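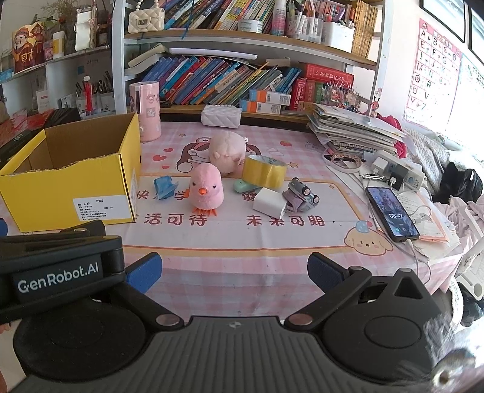
Chapter 10
Small Things on a Table: Sorting, Boxing and Putting Away

May 8, 2019
By the Lekovstead Home Studies writing group

Most of us have, somewhere at home, a table that collects things. It may be the one we eat at, or a little one by the door that was meant for keys and has long since given up on the idea. A soft toy is put down there on the way to bed, a roll of tape is left out after a parcel has been wrapped, and a small car turns up beside them and stays for a fortnight. By the end of January, when the holidays are well and truly over, you may find that you have stopped seeing the table at all – only the heap.

In the last chapter we looked at large things: wardrobes, beds, the awkward business of turning a sofa in a hallway. We come now to the small ones, and I should warn you kindly that they take longer. A sofa has only so many places it can go. A plush chick could live on a shelf, on a pillow, in a toy box or in the back of the car, and every member of the family will have a different opinion and be quite sure of it.

The method we shall use is the one taught for many years on the Oltia course, and it begins with a cardboard box. Any box will do. It needn't be new, and a torn edge does no harm at all, so please don't go out and buy something handsome with a lid. Stand it open at one side of the table, on the side of the hand you use less, and leave it there while you work. You will then do four things, in this order:

Clear away wrappers and scraps.
Put soft things with soft things.
Put tools, tape and anything with a plug or a wire together.
Stand up whatever has fallen over, and look at it properly before you decide where it goes.

That last step sounds almost too simple to write down, but I have watched a good many learners drop a toy vehicle into a box upside down and wonder later where its wheel had got to.

A word about the tablecloth. A patterned cloth, with checks or printed writing, is cheerful to work at and I wouldn't be without mine, but small pale objects are easily lost against it. If you find this a trouble, fold a plain tea towel in half and sort on top of that. The exercises on page 172 were tried out both ways.

By the end of the chapter you should be able to clear an ordinary table in 10 minutes, choose a box of a sensible size for what you have, and label it so that somebody else could find things in it. You will also meet the Akoleo label sheet, which we use again in Chapter 12.

Before you read on

Choose a table or a shelf at home and leave it exactly as it is. Write down what is on it, in any order you like, and beside each thing write where you think it belongs. Keep the list inside the cover of your book, as we shall come back to it in the first exercise.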